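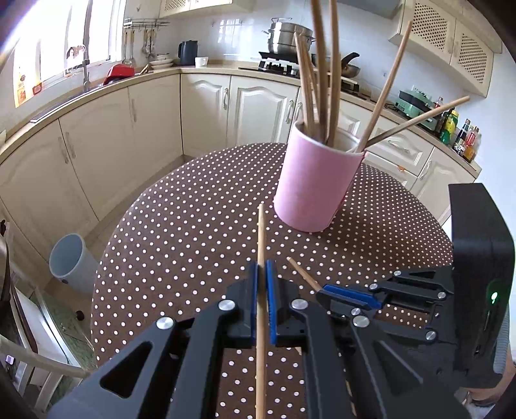 The chopsticks, according to Signe Oddsson, did not belong in a cup at all. They belonged in a drawer, lying flat, points all facing the same way, and she had said so in the margin of the inventory in pencil. The pencil was hard and the writing small. I read it at the kitchen table on Monday with the second sheet still blank in front of me.

I had put them under item 13: chopsticks, wooden, long, in cup, pink. Signe had drawn a line through "in cup" and written "separate item" next to it. She was correct on the point of procedure. A container and its contents are entered separately when either could be claimed without the other. My aunt's will left the contents of the kitchen to be divided between three people, and a cup is one thing and a bundle of chopsticks is another.

The flat was on the second floor above a shop that sold lamp fittings under the name Handa. It had a round table, a run of cream cupboards, and a window over the sink that let in more light than the rest of the rooms put together. I had been given two days to list it. The estate was being handled by Nieminen, a firm of solicitors with one office and a very slow lift, and they had sent a form with columns for number, item, material, condition, position and claimant. The form was on paper. Signe's copy went to her by post and came back by post, with corrections.

She and I are cousins. We had last spoken at length when I was still at school.

The columns caused less trouble than I had expected. Number was a matter of starting at the door and going clockwise. Material was mostly plain. Condition had four permitted entries: good, fair, poor, and incomplete. The tablecloth was brown with white dots and I put it down as good. I lifted the edge and let it drop, and the fold went back to where it had been before. My aunt had ironed her tablecloths on both sides, which I mentioned in the notes, and which Signe left standing.

Position was the column I took longest over. Position was meant to record where a thing was found, so that it could be found again. For the cupboards it was simple. For the chopsticks I had written "table, towards the middle". Signe had added a question mark. She wanted to know whether that was where they lived or only where I had put them.

It was where they lived. When I stayed there as a boy they were on the table at breakfast, when there was no call for them, and on the table at night. The cup was never moved to lay the cloth. My aunt would lift it in her left hand, pull the cloth through beneath with her right, and set it down again while the cloth was still settling. She cooked with them more than she ate with them. She turned bacon with them, and fished eggs out of boiling water, and once got a ring back from behind the cooker with two of them and a length of tape. They were longer than the ones in restaurants. She bought them by post from a catalogue called Ruris, along with seed potatoes.

I wrote a reply on the back of Signe's sheet. I said that the position was as found, that it had been the same for as long as I could remember, and that I would enter the cup as a separate item if she would accept the next free number. The next free number was 479. This would put the cup a long way from what stood in it, at the end of the list, after the curtain hooks. I did not think she would like that.

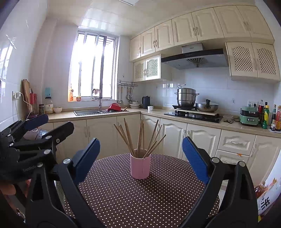 I posted it in the box outside Handa and went back up to do the sink side of the room. The sink side went quickly. Boards, knives, basins and spoons all have short names and nobody disputes them. I had the radio on, an old Anel with a dial that slipped, and I entered that too, as fair.

Her answer came three days later. It was a full page this time. She had no objection to 479. She had gone through the rest of the list and made 2 further corrections, both to spelling. Then, lower down and in ink, she asked whether any of the chopsticks had a burnt end.

I got up and looked. I took them out of the cup one at a time and laid them on the cloth in a row, points all facing the same way. One of them was black for the last inch, with a flat place where the charred part had been scraped off with a knife.

She had done that, she wrote, in the winter she was nine. She had been told to stir and had gone to look at the snow. Our aunt scraped it and put it back in the cup with the others and used it that evening. Signe had always supposed it had been thrown out afterwards, when she had gone home.

The form had no column for this. I considered splitting the item again, since one chopstick could plainly be claimed without the rest, and by the rule she had applied to the cup it ought to have a number of its own. That would have made it 480. I wrote it in. Chopstick, wooden, one, end burnt. Under condition I put fair. Under position I put "with item 13", and under claimant I put her initials, and left the space beside it for her to sign.

Then I stood them all back in the cup, and the cup back on the table, and started on the hall.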